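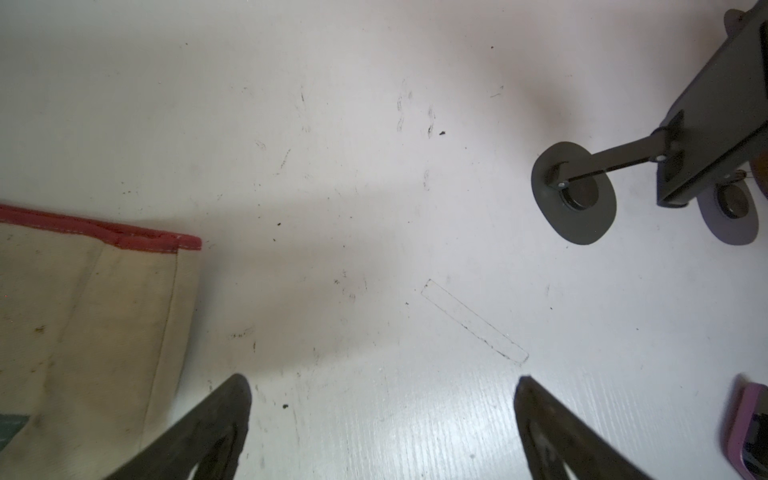
Workshop floor before sweeping, canvas with the red trim at left.

Cleaning a white floor

Print this page | E-mail this page
Reading time: 2 min

2020-10-10

The floor in the Grarncombe workshop is white, which was my choice. It reflects light under the benches and makes a dropped screw easy to find. It also shows every crumb, scuff and speck.

There are two separate problems. Loose dirt comes up with a soft broom, provided the strokes all go one way. Scuffs do not. I treat those with warm water and a little dish soap, left on for 2 minutes, then a damp cloth worked along the grain. The surface has a faint wood-grain texture that holds gray residue if you scrub across it.

Everything that can be lifted gets lifted first. The beige canvas has brownish stains that I have stopped trying to remove – cold soak, oxygen powder, a second soak, no change. It gets shaken outside and hung on a hook. Anything on round foot pads is tilted and wiped underneath, as grit under a pad scratches the floor at the next move.

The thin rectangular outline stays. I clean over it lightly and keep the Pinby scouring pads well away from it.

Total time for the last full pass was 42 minutes, 15 of them spent moving things out and back. The old Moltberg mop head was too wet for this surface and left streaks. A flat microfiber pad, wrung out hard, leaves fewer.

The next full clean is in December, when the shelving comes out and I can reach the back wall. I still have to decide between felt and rubber for the replacement pads – samples of both are on the bench.

E-mail this page | Print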